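Mar 8, 2018

Budget for the second arm, continued. The Flitent quote came in with the gripper included but no spares. A set of fingertip pads is 55 and I want two sets before May, so that goes on its own line. Forno will supply the multi-fingered hand only, with the wrist adaptor at 167 extra and 8 weeks' lead time. Cabling I had left out altogether.

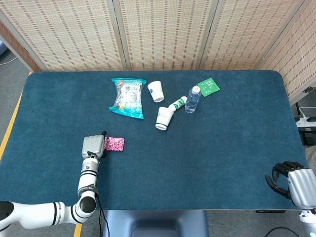 Quintero, replying to the last post, asked whether the hand was worth ordering at all when a parallel gripper will pick up most cups and packets, and said the money would go further on a service contract.

I priced that too. Gridbridge wants a year up front and excludes wear parts, so the pads stay in either way. The hand stays in the plan for now, under year 2.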